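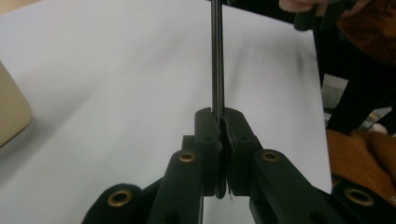
Do we have to redo the pre-session check when only the tool on one gripper gets changed?
Any tool change counts as a new setup, so the check for that gripper is repeated and logged before recording starts again.

Ticket 401
Project: Forcombe
Queue: Handheld grippers, procedures
Opened: 27 May 2021
Status: Closed, rule text updated

Reported problem
Batch 26 was rejected at review. The left gripper was changed over from fingers to the rod tool partway through the session and the operator went straight on. The log sheet shows one check, done at the start with fingers on both sides. The reviewer marked all 200 recordings in the batch as unverified. The operator says section 4 of the Sturmont procedure only asks for a check "at the start of each session" and wants the rejection reversed.

First reply
Section 4 does say that. Section 7 says the logged setup must match the setup in use. The two have not agreed since the March revision. Please send the log sheet and the changeover time.

Operator update
Log sheet attached. Changeover was after recording 359 on the running counter. Nothing else was touched. Same cables, same mounting plates, same table.
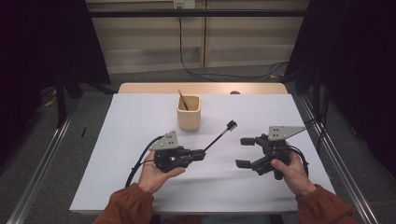

With one tool on the left and two fingers on the right, each side needs its own line on the sheet. The old sheet has a single line for both, so a mixed setup can't be written down properly. That part is our fault and has been passed to Mugo, who maintain the form.

What we checked
1. Recordings up to and including 359 match the logged setup. Accepted.
2. Recordings after 359 were made with the rod tool and no check. They stay out.
3. Cable routing is not covered in section 4 at all. Added below.

Rule as it now reads
Stop recording before changing a tool. Fit the tool and confirm it does not turn by hand. Move the gripper through its full reach and confirm the cable does not pull or catch on a sleeve. Write the tool for the left and the tool for the right on separate lines. Start a new batch number.

Operator reply
Fine with the split. Does swapping a worn finger for the same type count?

Reply
Yes, same rule. Write "same type" in the notes column.

Merkeo review has confirmed the split. The second half of batch 26 will be recorded again under a new number. Old log sheets should be thrown out when the new ones arrive.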